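How to Run a Hand-Held Gripper Demonstration in a Furnished Room

Notes for presenters, Tradbridge open day
Prepared by Denise Holroyd, revised December 2018

This page covers the bedroom station. The kitchen and workshop stations have their own pages and use a different task list. Read the whole page before your first shift, then keep the step list with you.

What visitors see

The presenter holds a gripper in each hand and clears small fabric items from a bed, one item per grasp. No arm is attached. The fingers are worked by hand, and the recording taken during the pass is what the Pratau software later uses to plan a motion for a fixed arm. Visitors generally arrive expecting the arm, so say this in the first minute.

A session lasts 4 minutes of handling plus questions. The bedroom holds few people comfortably. Guilan Yan keeps the list at the door and sends groups in.

Step 1. Set the room

Leave the furniture and luggage where they are. The software is meant to cope with an ordinary room, and tidying the background defeats the purpose of the station. Draw the curtains fully and turn the ceiling lights on. Daylight changes over an afternoon and the recordings are then hard to compare.

Stand the wastebasket on the floor beside the bed, with a liner folded over the rim. Keep the strip of floor between the bed and the wall clear, as the presenter steps there during the pass.

Step 2. Lay out the items

Put the items in one pile near the middle of the bed. Do not fold them flat. The useful cases are the ones where one fabric lies across another, and where a stiff or ribbed edge gives the fingers something to close on. Include something sheer, a rolled item and at least one hair scrunchie. The scrunchie goes a little apart from the pile, lying open as a ring, so that there is one easy grasp to begin with.

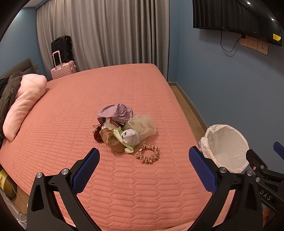
Step 3. Check the grippers

Do this at the door, before the group comes in.

Open and close each gripper through its full travel. The fingers should move together and stop together. If one finger lags, check the pivots at the base of the links first.

Look at the blue pads. The texture does the work on thin fabric, and lint packed into it will let tulle slide out. Brush the pads dry. Do not use alcohol wipes, which leave the surface slick until it has fully dried.

Start the recording and confirm the counter on the Edska tablet is advancing. A pass with no counter has to be repeated, and the group will have left by then. Shiyu Meng lost a full morning this way in September.

Step 4. Approach

Bring the gripper in over the near side of the bed with the jaws wide open. Hold it still above the pile for a slow count of two. The software needs that pause to mark the start of the grasp. Presenters who have done many passes tend to shorten it, and the segment is then rejected.

Choose the target before you lower the jaws and name it aloud for the group. With overlapping fabrics, take the item on top. Pulling from underneath drags the rest of the pile and moves every later target. If the top item is sheer, aim for a gathered section where several layers lie together. A single layer of mesh compresses to almost nothing between the pads.

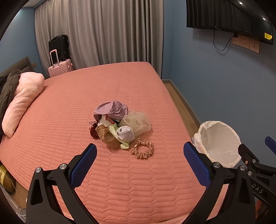 Approach speed matters less than consistency. In the Sheikh trial we kept 2062 grasps, and the rejected ones were mostly cases where the presenter changed direction after the jaws had begun to close. If you have chosen badly, open fully, lift clear and begin again. A clean second attempt is worth keeping. A corrected first attempt is not.

Close until the fabric is held and stop there. Squeezing harder bends the linkage slightly and gives a false reading for jaw width. Lift straight up before moving sideways.

Step 5. Transfer and release

Carry the item clear of the bed edge before turning. Move at a pace the group can follow. For items being discarded, stop above the wastebasket, let the fabric hang still, then open. For items being kept, use the pillow end of the bed and set them down instead of dropping them.

Release fully. Partly opened jaws catch on knit and lace, and the item comes back up with the gripper.

Step 6. Reset

Pause for a count of two with the jaws empty, then return to the pile. At the end of the pass, stop the recording, read the counter to Guilan, and rebuild the pile. Allow 60 seconds for the rebuild. The new pile need not match the old one.

Katherine Restrepo reviews the recordings after closing. Her acceptance rate for the last open day was 81 percent at this station. Most of the loss came from Step 4.

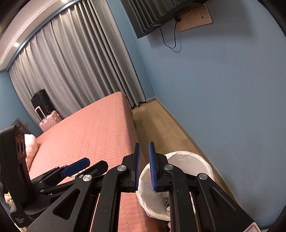

Can visitors try the gripper themselves?

Adults can make one grasp at the end of the session, with the recording stopped. Hand over one gripper only, and keep the other out of reach. Ask them to begin with the scrunchie.

Faults during a session

Tablet freezes: finish the pass for the group, note it as unrecorded, restart afterward.
Pad comes loose: stop and swap the whole gripper. Spares are with Yutong Zhong at the front desk.
Item falls on the floor: leave it there until the pass ends, then pick it up by hand.
Group runs late: cut the number of grasps. Keep the pauses at full length.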